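Turnden

Turnden is a small coastal town built along both sides of a tidal creek. It is known for its shingle beach, its low chalk headland and a group of former net lofts that now house shops and studios. The town has 1,011 permanent residents, a number that rises sharply in August.

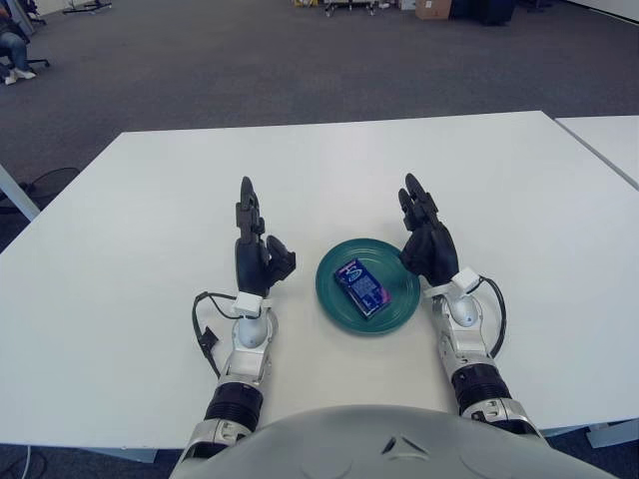 Geography

The town lies where the creek meets the sea, sheltered from the west by a headland called the Belter. The Belter is a long ridge of chalk topped with rough grass, and its seaward face drops in steps to a wave-cut platform that is exposed at low tide. Fossil sea urchins and oysters are common in the fallen blocks at its foot. Collecting loose pieces from the beach is allowed, but hammering at the cliff is not.

East of the creek the ground is flat and partly below the level of the highest spring tides. A clay bank protects the grazing marsh, and a footpath runs along the top for four miles to the next village. The marsh floods in most winters and draws large flocks of wigeon and brent geese. The beach itself is steep shingle, with a strip of firm sand that appears for a few hours on either side of low water.

History

The oldest part of Turnden stands on the west bank, where a landing place was in use by the late Middle Ages. The first trade was in salt, boiled from seawater in pans on the marsh. Low mounds of waste from the salt works can still be made out from the footpath, mainly in the evening when the sun is low.

Herring replaced salt as the main business in the 1700s. The boats were launched straight from the shingle, and the tall, tarred net lofts were built behind the beach to keep the gear dry. Eight of the lofts survive. A storm in the following century moved the mouth of the creek eastward and left the old quay stranded in silt, and the larger boats went elsewhere. The stranded quay is now a public garden, with the iron mooring rings still set in its wall.

The railway reached the town late and stayed for less than 60 years. The station building is a private house, and the line of the track has become a cycle path. Local historian Viorica Pavlović has argued that the railway did more harm than good, as it carried away young workers faster than it brought in visitors. Others put the decline down to the loss of the quay.

Landmarks

The church of St. Anne stands well back from the water on the first rise of the ground. It has a square flint tower, a painted wooden ceiling and a set of 6 bells, the oldest of which was recast after it cracked during a wedding. The south window shows fishing boats coming home in bad weather and was designed by Lieven Timmermans.

The footbridge over the creek is a narrow iron span with a wooden deck. It replaced a rowing ferry, whose bell hangs from a post on the east side. Beyond the bridge are the coastguard cottages, a white terrace of four houses often painted by visiting artists. The view from the Belter takes in the whole town and, on clear days, about 20 miles of coast.

Arts and crafts

Painters began to spend summers in Turnden once the lofts fell empty and rents were low. The sculptor Ketill Blöndal worked in the northernmost loft for many years and left two carved driftwood figures to the town — one is in the library, the other in the garden on the old quay. Handivora, a shared workshop, occupies two of the lofts and offers short courses in weaving, printmaking and pottery.

Food and drink

Smoked herring is still produced on a small scale behind the beach. The town's best-known place to eat is Hầu, a seafood restaurant named after the Vietnamese word for oyster. Its menu changes with the catch, and it closes for most of the winter. Samphire from the marsh is sold from roadside stalls in early summer.

Getting there

A bus links Turnden with the nearest rail station, with the last return leaving at 7:40 in the evening. Parking is limited on the west bank, and the lane to the beach is closed to cars in August.

See also

Chalk headlands
Salt making
Net lofts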